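Search this wiki Go Search tips

Dry-roasted soybeans

Dry-roasted soybeans are whole dried soybeans cooked in a bare pan, with no oil, until the skins split and the insides turn crunchy. I've been making them since I lived in Davstead, where every corner store had a jar of them by the register, and I've rewritten this entry more times than I'd like to admit (the old version had the soaking section all wrong, sorry!).

Names

In Davstead they're just "pan beans." Over in Terkport you'll hear "rattlers," which I love, and which comes from the noise they make when you shake the pan. A Terkport rattler is usually salted and a Davstead pan bean usually isn't, but I've bought plenty that broke that rule. Don't confuse either one with Koppel beans, which are fried and a lot greasier.

The beans

You want plain dried soybeans, the small round beige ones. Older beans work fine but they take longer and some of them never really soften up inside, so you get the occasional one that feels like a pebble. Pick through them first. I throw out anything shriveled or dark, plus the odd bit of stem.

Most cooks soak them. I do 16 hours in the fridge, drain them, and roll them around in a dish towel until they stop feeling slick. You can skip the soak – the Citmont way is to go straight from bag to pan – and you'll get something harder and toastier that I find great in tea and a bit rough on the teeth.

The pan

Wide and shallow is what you're after. A deep pot traps steam and the beans on the bottom scorch while the ones on top sit there doing nothing. Stainless steel is my favorite by a mile, and cast iron is good too if your wrist is up to it. Nonstick I'd leave in the cupboard for this one, as the pan is going to get hot with nothing wet in it.

Crowding is the big mistake. Spread the beans over the flat part and keep them off the sloping sides, so there's room to push them around. If you've got more than that, do two batches!

Heat and timing

Medium-low the whole way. On gas I keep the flame small and move the pan a lot. On an induction cooktop the pan has to stay put on the glass, so I stir with a wooden spoon instead of shaking, and I let the beans coast on the leftover heat at the end. A soaked batch can take half an hour or more. Listen for the popping, and when it slows down, bite one (let it cool first, I've learned that the hard way). It should snap clean through.
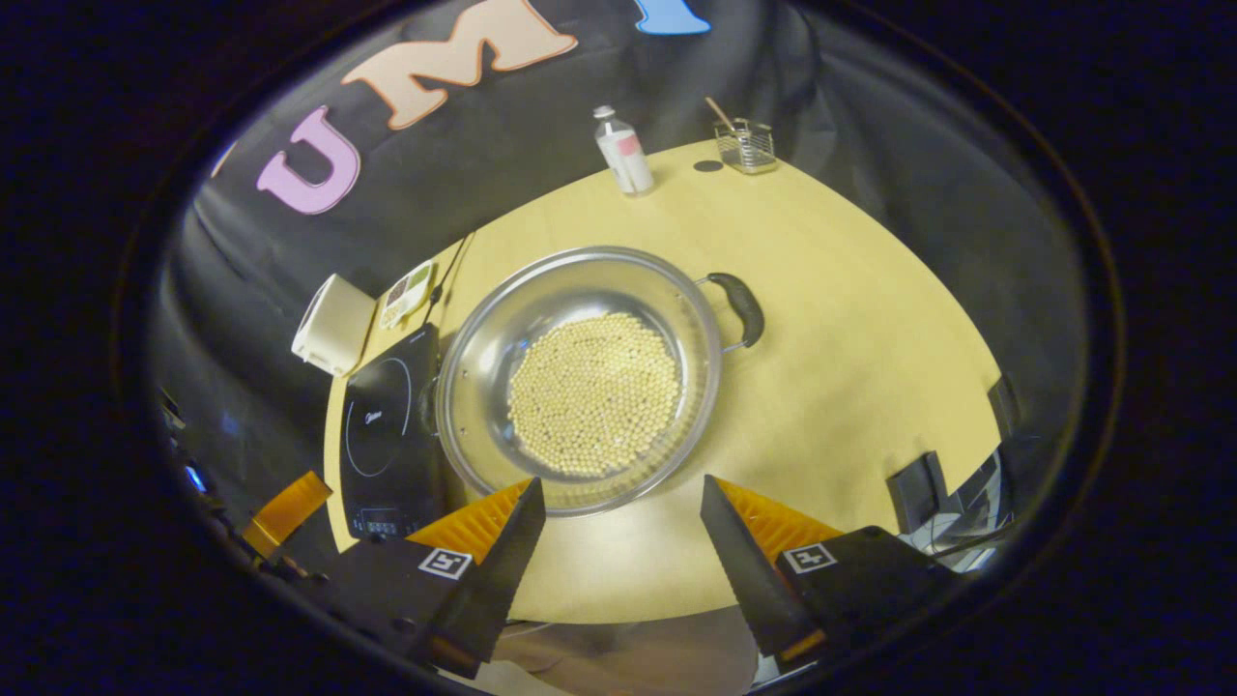
Soybean-like beans in a wide stainless steel pan, with a black induction cooktop to the left.

Storing and using them

Cool them completely on a tray before they go in a jar, or they'll turn chewy overnight. They keep for a couple of weeks in my kitchen, longer in January when the air is dry. I eat them by the handful, mostly – but they're also good crushed over noodles, and ground fine they make a nutty flour for rolling sticky rice sweets in. For the flour, sift it twice and put the coarse bits back through the grinder.

See also: Koppel beans; Roasted chickpeas; Soybean flour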